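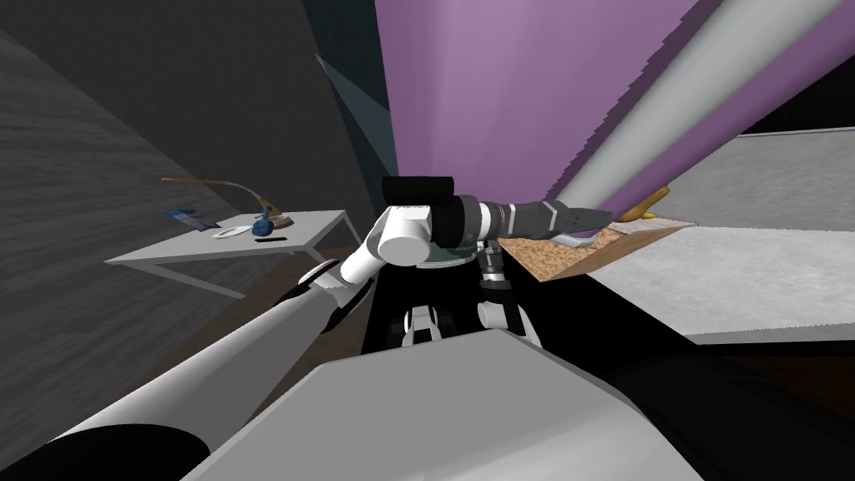

Obsa Lencho 回复称，夹爪在砧板上方停住不再下降的情况，其本人在四月更换控制配置之后亦遇到过，当时首先怀疑的是逆解失败，后经查证与逆解无关，建议报告人先不要改动运动学参数，并补充提交关节限位文件及完整的控制台输出。

工单编号：2176
所属项目：Destalach 双臂移动平台（共享工坊自建）
类别：仿真环境／抓取流程
优先级：中
报告人：Mawar Lau
登记日期：2019年5月25日
当前状态：待复核

一、问题陈述

报告人在厨房仿真场景中执行抓取任务。目标物为软木纹砧板上的一件浅灰色小物体，任务脚本要求上方手臂水平伸出，夹爪垂直下降，闭合后抬升。下方手臂保持折叠姿态，不参与本次任务。

实际运行中，夹爪到达砧板上方后即停止下降，指尖与板面之间留有少许间隙。控制器未报错，任务状态持续显示为“执行中”，直至超时退出。连续运行 12 次，结果一致。

报告人说明，同一脚本在工坊 Alwood 工作台的空白场景中可以正常完成，仅在载入厨房场景后出现上述现象。

二、运行条件

仿真主机为工坊公用机，操作系统及显卡驱动自四月以来未作更新。机器人模型由工坊成员自行绘制，底盘外壳与双臂安装座为第二版。规划组件使用 Iltasmont 配置包，碰撞检测处于开启状态。物理步长为默认值，未启用加速运行。

三、处理记录

第一次处理。按 Obsa Lencho 的建议，报告人提交关节限位文件。经核对，腕部俯仰关节的限位与实物图纸相符，目标姿态位于可达范围之内，逆解均有返回值。排除运动学原因。

第二次处理。检查目标物坐标。砧板在台面上为斜向放置，目标物的朝向由砧板坐标系换算得出。换算结果经手工复算无误。将砧板改为与台面平行后重新运行，现象未变。排除坐标换算原因。

第三次处理。将场景内其他物体逐一移除后运行。移除香蕉，无变化；移除左侧白色小桌及桌上全部物品，无变化；移除砧板，夹爪可下降至预定高度。据此将问题范围缩小至砧板的碰撞模型。

第四次处理。打开碰撞体显示，发现砧板的碰撞体高度明显大于外观网格，超出部分为 26 毫米。规划组件据此判定指尖继续下降将发生碰撞，遂保持在安全距离处等待，并反复请求重新规划。外观网格本身无误，故仅凭渲染画面无法发现此项偏差。

四、原因分析

砧板模型由 Rahman 模型目录导入。导入时对外观网格应用了缩放系数，碰撞网格未同步缩放，仍沿用原始尺寸。空白场景不含砧板，因此未能复现。

另查明，规划组件在重新规划失败后未将错误上报至任务层，致使任务状态长时间停留于“执行中”。此项属于独立问题，应另行登记。

Obsa Lencho 对上述分析表示同意，同时指出，目标物的碰撞体也应一并核查，因其形状扁平且带弧度，若采用凸包近似，夹持宽度可能偏大。

五、处置措施

1. 修正砧板模型描述文件，使碰撞网格与外观网格采用相同的缩放系数。
2. 对同一批次导入的其余模型执行尺寸比对，差异超过 2 毫米者列入清单，由报告人负责修正。
3. 目标物碰撞体改用分解后的多凸体表示。
4. 在任务层增加重新规划次数上限，达到上限后应返回明确的失败代码。

第 1 项已完成，第 3 项已提交待合并，第 2 项与第 4 项尚未开始。

六、复核要求

请报告人在第 3 项合并后重新运行抓取脚本，并附以下材料：完整控制台输出；碰撞体显示开启状态下的截图；夹爪闭合后的指间距离读数。运行时不得关闭碰撞检测，亦不得以抬高或降低目标点的方式绕过本问题。

在复核通过之前，请勿将本脚本用于实物平台。实物手臂的下降速度上限仍按工坊现行规定执行。

七、补充留言

Mawar Lau：已收到。砧板模型修正后试运行一次，夹爪可以接触板面，但闭合时目标物向一侧滑移，未能夹起。控制台输出已上传至工单附件。是否需要等待第 3 项合并后再行判断，请予确认。

Obsa Lencho：请等待合并。滑移现象暂记于本工单之下，不另开新单。合并前请勿调整摩擦系数，以免两项改动相互影响。

Mawar Lau：明白。尺寸比对清单将先从厨房场景的模型着手。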